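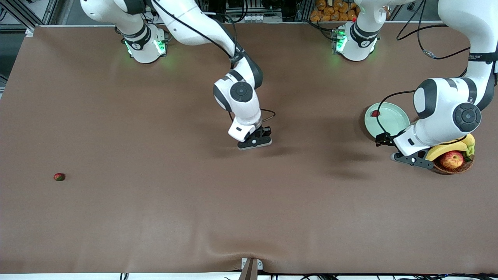

Drirby Releases Version 2 of Storen Contract Valuation Model for Professional Football

Release adds wide receiver and cornerback modules, revised injury weighting and a new salary cap projection method

4 February 2018

Drirby, a provider of statistical software for professional football front offices and player agencies, today released version 2 of Storen, its contract valuation model. The new version extends coverage to wide receivers and cornerbacks, replaces the injury weighting used in the first release, and changes how future salary cap growth enters a multi-year valuation.

Storen estimates the on-field value of a player over the term of a proposed contract and expresses it as a percentage of the salary cap in each contract year. Users enter the structure of an offer, including signing bonus, base salaries, roster bonuses and guarantees. The model returns an expected value for each season, a range around that value, and the cap charge that would remain if the player were released before the contract expired.

Position coverage

The first version of Storen covered quarterbacks, running backs, offensive tackles and edge rushers. Receivers and cornerbacks were held back while Drirby tested methods for separating individual performance from quarterback play and defensive scheme.

The receiver module uses route participation, target depth, separation at the catch point and yards after the catch. Target totals are not used directly. A receiver's output is adjusted for the accuracy of the passes thrown to him, and the adjustment is recalculated when he changes teams or when his team changes quarterbacks.

The cornerback module records performance on every coverage snap, including snaps on which the player was not targeted. Snaps in man coverage and zone coverage are graded separately and combined according to the coverage mix of the signing team. The same player can therefore carry different valuations for different clubs.

"Interceptions move from year to year with very little pattern, and contracts are still being priced on them," said Lai-ching Chow, director of modeling at Drirby. "The cornerback module gives them a small weight. Most of the valuation comes from how often a player's coverage forces the quarterback to look elsewhere."

Injury weighting

Version 1 applied a single discount based on games missed. Version 2 classifies injuries by type and by the age at which they occurred. Soft-tissue injuries are treated as recurring events with their own probability in each contract year. Ligament and bone injuries are treated as single events followed by a recovery period, with reduced expected performance during the first season back.

Games missed for suspension or for reasons unrelated to injury are excluded from the calculation. Users with access to their own medical records can override any probability in the table, and overrides are logged with the user's name.

Salary cap projection

The earlier release assumed a fixed annual rate of cap growth. Version 2 draws from a distribution of growth rates and carries the resulting uncertainty through to the final valuation. The effect is small in the first two years of a contract and largest in the final year of long deals. A fixed rate remains available as a setting for users who need to match internal budgets.

Validation

Drirby tested version 2 on 1,421 completed veteran contracts. Of these, 706 were used to fit the model and the remainder were reserved for testing. Rookie contracts were excluded, as their values are largely set by draft position. Contracts shorter than one full season were also excluded.

A technical paper describing the test procedure, the handling of restructured contracts and the error by position is included with the software. Error remains highest for running backs signed after their second contract, where the number of comparable deals is small.

"A club should read the range before it reads the single number," said Cosimo Grasso, product manager for Storen. "Two receivers can show the same expected value with very different ranges, and the guarantee structure ought to reflect that."

Availability and requirements

Storen version 2 is available immediately to current license holders at no additional charge. New licenses are sold by season and include up to 20 named users. The software runs in a web browser, and valuations can be exported as spreadsheet files. Saved valuations from version 1 will open in version 2 but must be recalculated before they can be edited. Version 1 will be supported through June.

Modules for safeties and interior offensive linemen are in development. No release date has been set.

About Drirby

Drirby develops statistical models and contract analysis software for professional football. Its products are used in roster planning, free agency preparation and contract negotiation.

Media requests and requests for the technical paper should be directed to the Drirby press office.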